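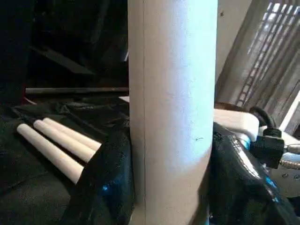

Good practice in robotic handling of household objects

Good practice in robotic handling of household objects is the body of written rules that govern how robot arms may grip, carry and set down ordinary items outside a factory cell. Such rules apply to work with tubes, rods, trays, bottles and similar goods, where the items differ in stiffness and surface and the surroundings are not built for the machine. Most of them are issued as in-house codes by the laboratories that do the work. The best documented is the Lalora Code, named after the site where it was first adopted.

Background

Industrial robots have long worked behind fences, on parts of known size. When two-armed robots began to be used in furnished rooms, laboratories found that factory procedures left many questions open. They said little about objects that dent under light pressure, about two grippers working close together, or about furniture standing within reach of the arms. The first version of the Lalora Code was drawn up under Angelica Mangubat, then head of operations at the site, and came into force in May. It ran to 7 sections. A shorter set of rules, known as the Erus Notes, was written for single-arm work and was later merged into it.

Grip rules

The code divides objects into rigid, yielding and soft. Cardboard tubes are classed as yielding. A yielding object must be held by opposing fingers on its sides, with the pressure raised in steps until the object no longer slips. Where a tube has a visible seam, the fingers should not close directly on it. Marks and scratches already present are recorded before the first lift, so that later damage can be told apart from earlier wear.

Wooden dowels and other rods are classed as rigid. They are to be laid parallel, on a surface that keeps them from rolling. Folded or crumpled cloth is accepted for this purpose. Finger coverings are inspected at the start of each session and replaced when they are torn. Wrinkling alone does not require replacement, provided the grip remains even.

Two-arm work

Two arms may enter the same space only at reduced speed. The operator sets a meeting zone in advance, and neither gripper may leave it while the other is closing. Before the arms are brought together, the operator confirms that each cable has enough slack to follow its joint through the full planned motion. Cables that loop over an elbow joint receive a second check with the arm extended.

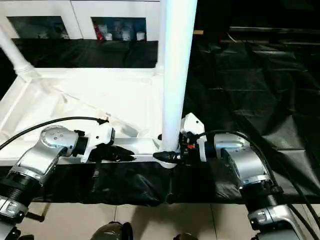 Two grippers brought close together at the foot of a white pole, with a cable looping over each elbow joint.

The code also covers frames and poles in the work area. An upright that stands between the arms must be treated as an obstacle even when it is part of the task. A gripper may rest above a rail or raised edge, but it may not use that edge as a support while the other arm is moving.

Work area

Floors must be level and free of spills. Dark sheeting is permitted as a backdrop or floor covering, and it may be left wrinkled where no robot base will cross it. Cabinets with glass fronts may remain in the room if their doors are kept shut. Window blinds should be left in one position for the whole session, as changes in daylight affect cameras fixed at the wrist.

Session limits and records

A session may last no longer than 90 minutes. At least 2 trained persons must be assigned to it, one of whom has charge of the stop button and performs no other duty. After every 225 grip cycles, the gripper fasteners and cable connectors are checked by hand. The results are entered in a log that lists the objects used, the finger coverings fitted and any unplanned stop.

Adoption and criticism

The Rivera and Vido laboratories use the code with changes of their own. Rivera applies a shorter session limit for yielding objects, while Vido allows the blinds to be adjusted between tasks if the cameras are calibrated again. Critics have argued that the three object classes are too broad, noting that a thick tube and a thin one may need very different pressure. A proposal to divide the yielding class by wall thickness remains under review.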